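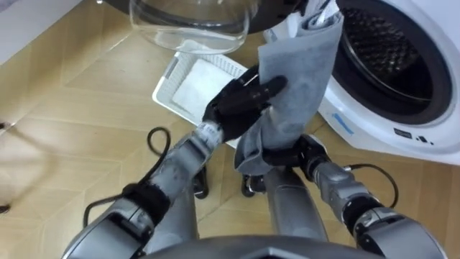 *Two arms and a grey towel, in front of the washing machine.*

**Visit to Trusia, Nagano - notes for the vacuum group**

Written up 2021-01-18, from a visit in November. I went to see the Trikon transfer arm, which we have been told will end our trouble with sticking sample carriers. I came back less sure than the sales sheet.

Shota Aoki took me round. He was patient and knew the product well, though he had a habit of answering the question next to the one I asked. The assembly room is smaller than I expected, with 2 benches for the magnetic couplings and a leak-test stand by the door. They bake every unit before it ships. I asked to see the bake record for a finished arm and was shown a chart with no serial number on it.

The main claim is positional repeatability over long use. The demonstration arm had done 600 strokes that morning according to the counter, and I was invited to press the button for number 601. It ran out and back without fuss. It was also running in air, with no sample on the end, which is a gentle life for a transfer arm. When I asked for the same test under vacuum, with our carrier fitted, I was told it could be arranged.

The coupling itself is good. I tried to break it loose by hand and couldn't, and the rotary feel was better than on our present arm. I liked the end stops too - plain, easy to set, no special key.

Less good was the Ino load lock they want to sell with it. The viewport is in the wrong place for anyone working from the left, and the door seal is their own pattern, so spares come from them alone. Delivery on the seal was given as 68 days. Mr Aoki thought this was normal. I don't.

I have asked for three things in writing: the bake record with a serial number, a vacuum test with our carrier, and a price for the arm without the load lock. The price has come. I would hold the order until the other two do.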